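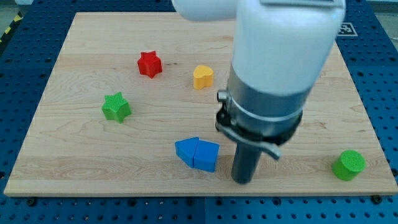 Gertraud Grabner wrote in the margin of the last edition that a visitor learns more from one failed pick than from ten good ones, and that we should stop hiding the failures. We agree with her, up to a point.

Home | Set-up | Running the demo | Faults | Index

Section 4: Showing the block demo on an open day
Reading time: 2 minutes

Allness calls this demo "ready for any audience". Treat that as a sales line and follow the steps.

1. Lay the wooden board flat on the perforated table. Push each corner by hand. If it shifts, fix it before going on.

2. Check that the square marker on the table is clean. A fingerprint is enough to upset it.

3. Put out the coloured blocks: stars, heart, cylinder and the rest. Leave space between most of them.

Note: Two blocks that touch make a harder test. Include such a pair if you are willing to see the arm get it wrong in public.

4. Run the program at low speed with no visitors near. Do this twice. One good run proves very little.

5. Bring visitors up to the hazard tape and no further.

CAUTION: Keep hands off the board while the arm has power, even if it looks still. Waiting and stopped look the same from outside.

6. Let a visitor choose the layout, with the power off. A layout chosen by staff shows only that staff know which layouts work.

7. Write down every attempt, good or bad. At the July open day in Beritz the log ran to 682 attempts, and 13 were left out as "operator error". Ottilie Imhof asked who had decided that. The answer was the operator.

Note: Do not tell visitors that the arm "understands" shapes. If asked, say what the program does – or say you don't know.

8. Switch off at the main panel before clearing the blocks away.

Questions about this section: Emil Hollenstein, Trututik
© Trututik. All rights reserved. Back to top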